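This site uses cookies to remember your archive settings. Accept | Manage choices

[stoltside-film] Re: Early line at the Merkley and where to sit

Heledd Gough wrote:

> Has anybody on the list been to the Merkley since they reopened in May?
> We're driving over from Brusmont for the first showing of the space one,
> the 10:15 in the morning, and I can't tell from their site whether the
> seats are assigned. There will be five of us, two of them kids, and I
> would like us all together. Also, is it worth buying ahead, and is the
> parking behind the bank still free? Last time we went it was the old
> layout with the aisle down the middle.
>
> Thanks,
> Heledd

Heledd,

We have been three times since the reopening, so I can answer most of this.

Seats are not assigned in the big room. They are assigned in the small one upstairs, and I think that's why the site is confusing, as it shows you a seating chart no matter which room you pick. For the space one you will be in the big room. It has 124 seats now. The middle aisle is gone and there is one down each side, so if you end up in the center of a row you are climbing over people to get out. With kids I would take the left end of a row. The door to the lobby is on that side and so are the restrooms.

Buying ahead gets you in but it doesn't get you a better seat. There are two lines, one for people with tickets and one for people without, and they let the ticket line in first. On a normal morning it makes no difference. For the opening showing of the last big one we got there 20 minutes early with tickets and were already behind a good crowd, and we ended up in the second row, which is too close. I would aim for 9:30 if you want five together. One adult can hold the place in line while the rest of you get something to eat, and people don't seem to mind as long as you come back before the doors open.

Rows F and G are the best ones in my opinion. Farther back than that you are under the edge of the balcony and the sound gets a little muffled. Stan in the projection booth says they are going to move the rear speakers, but he said that in the spring too.

Parking behind the bank is still free until noon. After that it's a two-hour limit and they do check. The movie runs long, so if you park at ten you should be fine – they count from noon, or they did when I asked. The lot by the old feed store is free all day and it's a four-minute walk.

Prices: 13 dollars for adults at the regular shows and less in the morning. Kids are cheaper all day. They take cards now. The popcorn is the same as it always was, and the refill on the large only counts if you bring the tub back before the movie ends.
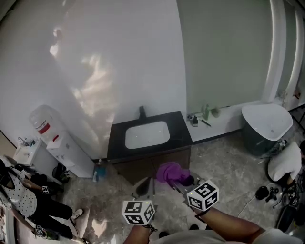 If yours is a 3-D showing, check the glasses before you go in. The Merkley reuses theirs, and some 17 pairs out of the bin the last time I went had fingerprints on them (I was helping hand them out, so I saw all of them). The paper napkins at the snack counter only smear it around. Bring a soft cloth from home, and if you can, a bright one. A purple one like the one in the photo is easy to find when it slides under a seat in the dark, and my gray one has been lost twice. The kids' glasses are in a separate box next to the register and you have to ask for them.

The trailers ran long when we were there. The movie itself started well after the time on the ticket, so if one of the kids needs a last trip out you have a window.

One other thing for everybody on the list. If you want the Stoltside group rate for the late showing, I need names by the night before. Ten people gets us the rate. We have seven so far, counting me. It's the 9:40 in the same room, not 3-D. Reply to me off the list so we don't fill up everyone's inbox, and say whether you need a ride, as there are two spare places in my car going from Stoltside and none coming back.

Heledd, if you decide to stay over and do the late one with us instead, let me know and I'll add all five of you.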